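Parnar Shelf Notes – README

Parnar is a collection of plain-text notes on building shelves, bookcases and other things that are supposed to be level. Akinyi Kinyua started it in July after her third alcove bookcase came out wider than the alcove. Burgi Wallner edits, mostly by deleting adjectives.

What's in it

There are 257 notes, one file each. Of these, 80 cover fixed shelves, 59 cover freestanding bookcases, and the rest wander off into scribing, shelf pins and arguments about glue. File names start with the job and end with the room, so alcove_hall.txt is about an alcove in a hall. Measurements are in inches. Fractions are written out, as in 3/4, and never as decimals.

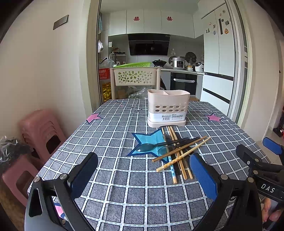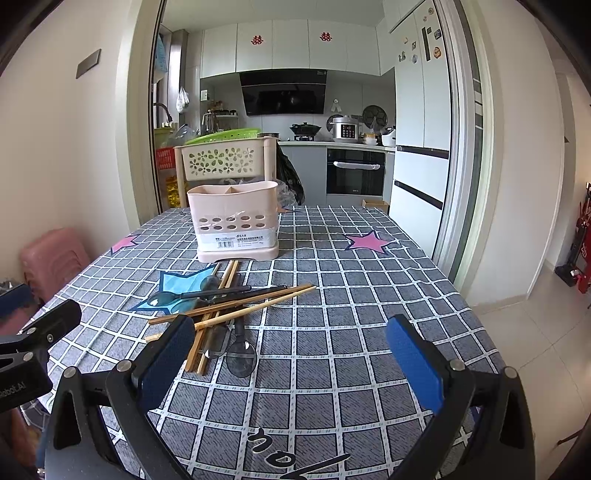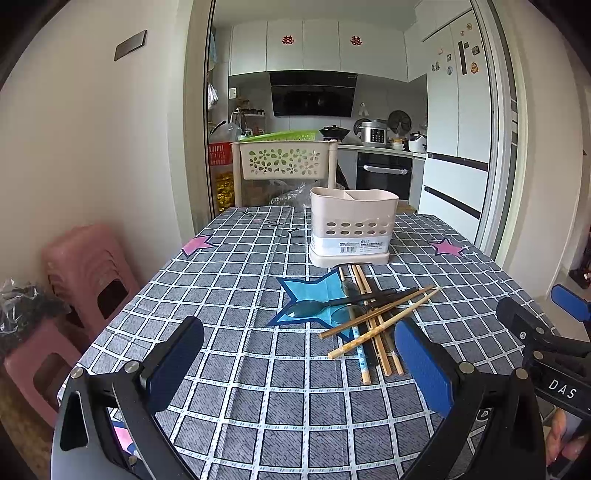 Spoons and chopsticks on the tablecloth, all three views.

How to use it

Search by job first, then by room. Each note has a cut list, a tool list and a line called "regrets", which we suggest you read before the cut list.

Known problems

– The Okoth notes assume square corners. The house did not have any.
– Sag figures were worked out for pine. Don't use them for particleboard unless you like hammocks.
– Roughly 79 notes never say which wall anchor was used.
– The Grillham folder has two versions of the same corner unit. Both authors stand by theirs.

Changes

08/01/2025: Gimanmont window seat added, duplicate cut lists removed, "plum" corrected to "plumb" throughout.

Corrections go to Burgi. Please include the file name and the measurement you think is wrong.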